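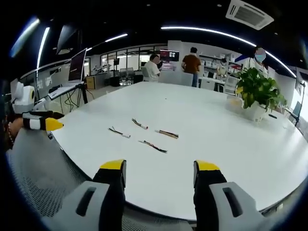 One student wrote to me after the last class that she still does not understand why a club would sell a good player in January, when it needs him most until the end of the season. Let us begin from this question, as the answer takes us through most of Unit 4.

Sport Business, Unit 4: The transfer fee in the accounts

When a club buys a player, the fee is not a cost of one year. It is spread in equal parts over the length of the contract. We call this amortization.

Take two clubs, Vindau and Anix. Vindau pays 600 (all figures in thousands of dollars) for a midfielder and signs him for 4 years. Each year the accounts show a cost of 150. After two years the book value is 300.

Now Anix offers 410 in the winter window. The fee is lower than what Vindau paid, and the fans will be angry. But in the accounts there is a profit of 110, and the wages stop also. If the contract runs out instead, the player leaves free and Vindau receives nothing.

Please be careful with these terms:

Book value: the part of the fee which is not yet amortized.
Sell-on clause: a share of the next fee, owed to the former club.
Loan with option: the buying club may purchase later, but it is not obliged.

A player from the club's own academy has a book value of zero, so the whole fee is profit. Many clubs sell their young local players first for this reason. We will discuss in class whether the rules should favour this behaviour.

Homework, due 15 January 2020

Read the Tuncer case in the course reader, page 289. Calculate the book value at the date of sale, then write one paragraph on whether Zininside should accept the loan offer. Show your working. Bring a printed copy, please.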